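Olesia Stasiv
Last updated: July

I promised to write about how a small hemp tea maker gets from a kitchen recipe to a shelf in a real dispensary. I will do it as a thread, my English goes better in small pieces.

For those who are new: Stasiv is my family name and also the name on the tea. We are me, my aunt, and one student in the summer. We do hemp leaf, mint, linden, dried apple. Low THC, legal hemp, no secrets in it.

In spring the dispensary Florkano wrote to me. They were opening a tea corner beside the main counter and wanted local makers. I read the email four times. Then I read it to my aunt, and she asked if they pay in thirty days or in sixty. She was a bookkeeper.

They pay in forty-five.

The first thing they wanted was paper. I thought they would ask for samples, but samples came much later. They asked for the grower's license, the lab report for every batch, the insurance, and a photo of the room where we pack.

My grower is Kukurus. It is two brothers with a corn farm who put hemp on the lower field when corn was bad. The name is from the corn, of course. They have good leaf, clean, a little spicy in smell. They do not answer email in harvest time, so plan for this.

About lab reports. I had one report for the whole year and I was proud of it. Florkano said every batch, and a batch is what is dried together. My one year became six batches. Please ask your shop what the word "batch" means to them before you print anything.

The lab charges me 235 for each full test. Six batches, you can do the math, I did it at night and then I made myself tea from the product.

So we changed how we dry. Before, we dried when leaf came, a bit on each rack. Now we wait and fill the whole room in one time. It made fewer batches and also more even color. I should have done it two years ago.

Labels. I am a careful person and I still printed 900 labels with a mistake. I wrote "calming." You cannot write calming where we sell, it counts as a health claim. You can write "evening blend." My aunt says evening is also a claim, because who can promise an evening.

The 900 labels are now my shopping lists. On the back side they take pencil very well.

What must be on our label now: net weight, batch number, ingredients from most to least, the THC number from the lab report, the age line, the name of who packed it. The QR code goes to the report. I tested the code with three phones, and the old phone of my aunt did not read it until we made it bigger. So make it bigger.

Someone asked me yesterday if mint covers the hemp taste. A little. But if you put too much mint people ask why they pay hemp price for mint tea. We went through 14 mixes before the one that is on the shelf. Number nine was in fact the nicest, but it had rose petals and the rose petals cost more than all the rest together.

Dried apple was the idea of the student. It gives some sweetness and it makes the cup look warmer. It also brings moisture, so it must be very dry, or the whole jar suffers. I break one slice from each tray. If it bends, it goes back to the dryer.

Then came the opening evening. Florkano invited all the makers to stand by their products from 6 in the evening. There was a singer, there were plants in big pots, somebody from the local radio. I wore shoes that I regret.

I was placed next to Trokatell, who make balm in small tins. They had a printed tablecloth with their logo and a bowl of mints. I had a kettle. People came to the kettle. I think at an event where everything is closed in jars, a person is happy to hold something hot.

The most common question was "will I feel something." I answer always the same: it is a hemp leaf tea with very low THC, most people feel that they drank a tea. One man was disappointed. One woman said good, that is what I want, and bought four.

Second common question was if it shows in a drug test. I do not say no to this. I say I cannot promise, and if your job tests you, please choose the linden one without hemp. I lost some sales with this answer and I am fine with it.

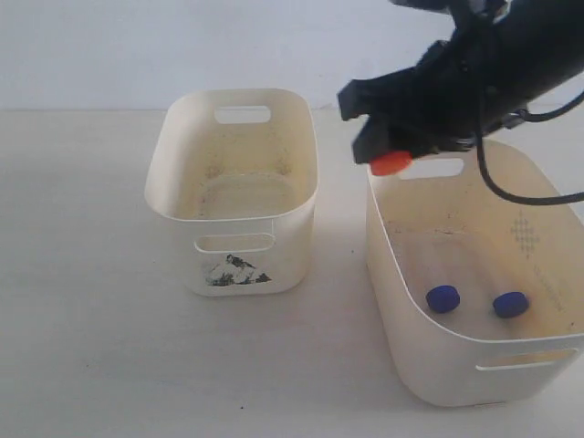 After the opening I changed how we pack for the shop, and this part is maybe most useful for small makers. Each order is now collected by batch, never mixed, and the batch number is written on the paper that travels with it. For the sorting you do not need special equipment. Plain cream-colored plastic bins do the job, the rounded kind with a handle slot under the rim, so you can carry them with one hand and open the door with the other. Two are enough to begin: one for pouches waiting for a label, one for pouches already checked. A sticker on the front, like on the left bin, helps you remember which is which at the end of a long day — only do not trust the sticker alone. And look inside before you fill it. A light bin is good for this, you see the smudges and the little specks on the bottom at once, and then you wash it.

We pack on a light surface also. On my old brown table I did not notice spilled leaf, and spilled leaf from one batch ends in the next one.

Money, because many of you write me privately about it. Florkano takes forty percent. It sounded terrible. But they have the counter, the license, the person who stands there and talks all day, and at the market I was that person, in rain.

The first reorder came after three weeks. Mostly the evening blend. The linden one is slow, but the staff drink it themselves and they asked me not to stop it.

What I still don't have solved: the pouch. It has to be child-resistant in this shop, and the child-resistant pouches I can buy are also aunt-resistant. If someone knows a supplier who sells less than five thousand pieces, write to me, please.

Next batch from Kukurus is cut in August if the weather holds. I will write again when the lab report is in. For questions about licenses please say which state you are in, I can only speak for my own.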